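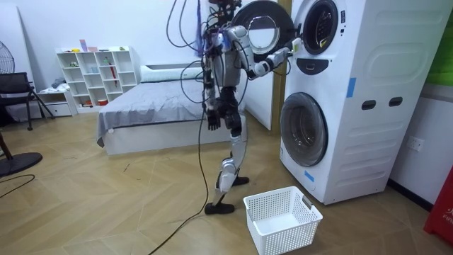
Corner Lot Rebuild Cleared

News > Neighborhoods > MacRitchie

Print | E-mail

A plan to replace two empty houses on Tadetti Street with a row of small townhomes passed in November. Builder Brernine will keep the old maple at the corner. Neighbor Agnes Laing, who has lived across the street for 40 years, asked for a lower roofline and got it. Demolition starts at 8 a.m. on the first dry day.

Contact the newsroom | Copyright MacRitchie News | Back to top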